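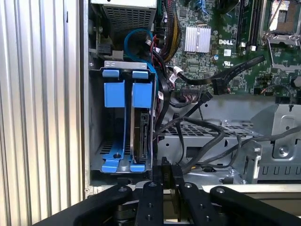
Wrist camera view, desktop tower disassembly. Photo: Kirkness

Fault 722: Gripper stopped inside a chassis

The Drakos controller raises fault 722 when the side load on the Clikon gripper goes over its limit while the fingers are inside a computer case. The arm stops where it is and holds its position. The fingers keep whatever grip they had when the fault came up. The stack light turns red and the Orkitz screen shows the last wrist camera view.

The usual cause in desktop towers is a cable. In the tower shown, a blue SATA cable arcs over the drive cage and comes down its right side, and black SATA cables hang in loops across the middle of the interior. A finger that passes under a loop on the way in can lift the cable on the way out. The load rises slowly at first, and the fault often appears well after the point where the cable was caught.

Other causes are a drive carrier that has not released from its cage, a finger resting against a sheet metal edge, and a case that has shifted in the fixture.

CAUTION: The arm is still powered after fault 722. Do not reach into the cell until you have completed steps 1 to 4. A held cable or carrier may spring free when the fingers open.

CAUTION: Case edges and stamped brackets are sharp. Wear cut-resistant gloves for all hand work inside a chassis.

Clearing the fault

1. Do not press Resume. Resume repeats the last move at the same force and can pull a connector off the board.

2. On the Orkitz screen, open Faults and select 722. Write down the job number and the step name. The step name is lost when the fault is cleared.

3. Look at the wrist camera view. Find each fingertip and follow any cable that passes near it. The linkage arms hide part of the case, so a cable behind them may not show.

4. Turn the cell key to Manual, open the gate, and hang your lock on the gate switch. Check that the Drakos panel reads ARM HELD. If it reads anything else, close the gate and go to "If the panel does not read ARM HELD" later in this section.

5. Look at the gripper from the side and from above with a flashlight. Check the space between the two central fingers and the inner faces of the outer arms.

6. If a cable is hooked on a finger, unplug it at the drive end first. Press the latch on the plug, if it has one, and pull straight out. Do not cut the cable while it is under tension.

7. If the gripper is holding a part, support the part with one hand from outside the finger travel. Keep your other hand on the release button at the wrist. Press the button once. The fingers open 3 mm and stop.

8. Press again if the part is still held. Each press opens the fingers by the same amount.

9. Take the part out of the case by hand and set it on the side tray. Do not put it back in the gripper.

10. Leave the cell, remove your lock, and close the gate. Keep the key in Manual.

11. On the pendant, select Retract Straight and hold the enable switch. The wrist backs out along its entry path at slow speed. Let go of the switch at once if anything in the case moves with it.

12. When the gripper is clear of the case, turn the key to Auto and clear the fault.

NOTE: Retract Straight is not offered if the controller has been restarted since the fault. In that case jog the wrist by hand in tool coordinates, one axis at a time.

If the panel does not read ARM HELD

Press the emergency stop. Wait for the brakes to click on, then check the panel again. If it now reads BRAKES ON, lock the gate switch and carry on from step 5. The wrist release button does not work in this state. Use the hex key clipped inside the gate and turn the manual release on the Clikon body counterclockwise until the fingers are loose. Support the held part first.

If it reads neither message, lock out the main supply and call service. Do not go in.

Drive carriers that do not release

Plastic carriers have tabs that must move before the carrier will slide. On some cages the tabs are stiff from heat or dust. If the fault step name is CARRIER PULL, and no cable is caught, do the following.

1. Clear the fault as described earlier.
2. Check that both the data cable and the power cable are off the drive.
3. Squeeze the tabs by hand and try to slide the carrier.
4. If it moves, push it back in and run the step again.
5. If it does not move, mark the case Manual Strip in Orkitz and send it out on the reject lane.

Do not raise the pull force to get past a stuck carrier. A broken tab leaves plastic in the cage, and the next pull will bend the bracket over it.

Checks before you restart

Look over the gripper after every fault 722, even if it came out cleanly.

Bolt heads at the finger pivots: all seated, none turned out.
Fingertips: no chips, no cable jacket stuck to the face.
Finger travel: open and close fully from the pendant, with no pause.
Wrist camera: lens clean, view steady when the wrist is tapped.

Run program 122 with no case in the fixture. The arm goes through the entry and exit path and reports a free load. A reading with nothing in the fingers that will not settle to zero means the load sensor has been pushed past its range. Take the gripper out of service.

NOTE: The sensor must be zeroed again after 900 cycles in any case. A fault 722 does not reset the cycle count.

Repeated faults

If the same case model faults more than once in a shift, open its recipe and turn on Cable Clear First. The arm then unplugs the drive cables and moves them aside before it enters the cage. The recipe takes longer to run. Check that the cable bin is in place, or the job will stop with a bin fault at the first plug.

Record the fault in the cell log with the case model, step name, and cause found. Kirkness service will ask for all three.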